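Buscar en el blog
Escribe y pulsa Intro

Cuatrocientas veces la misma cesta

Llevo 2 meses grabando demostraciones para Tamivis y sigo sin tener claro qué aprende el modelo. El encargo dice «manipulación general en mesa». En la práctica son episodios de 30 segundos con la pinza de mano: acercarse, cerrar, levantar, soltar. Y vuelta a empezar.

Ya van 422 episodios, de los que 400 pasaron el filtro. El filtro, por cierto, mira la duración y si la trayectoria da saltos. Que el agarre sea bueno o un churro le da igual, y eso me preocupa bastante más que los 22 descartados.
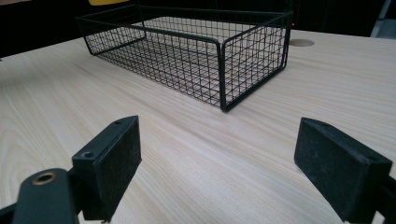 Mi otra pega es la variedad. La hoja de tareas que nos mandan desde Kurnbridge pide cambiar la posición del objeto en cada toma, pero no dice una palabra de la mesa ni de la luz. Una rejilla de alambre es un objeto traicionero, se ve el tablero a través, y sospecho que la red acabará aprendiéndose la veta antes que la cesta. Lo comenté en la llamada de julio y me contestaron que con más datos se arregla. Puede ser – siempre puede ser.

Brito, el paquete con el que entrenamos, saca unas curvas preciosas. Yo les haría más caso si el conjunto de validación no viniera de la misma tarde y del mismo tablero que el de entrenamiento. He pedido que se reserve una mesa distinta solo para evaluar. Sigo esperando respuesta.

Mientras tanto grabo. Mañana toca repetir la serie con la cesta girada, empezando desde más lejos.

Entradas relacionadas
– Zirnircombe: un banco de pruebas que no prueba mucho
– Calibrar la pinza sin perder la mañana
– Qué hacemos con los episodios fallidos

Este blog utiliza cookies propias y de terceros. Aceptar | Configurar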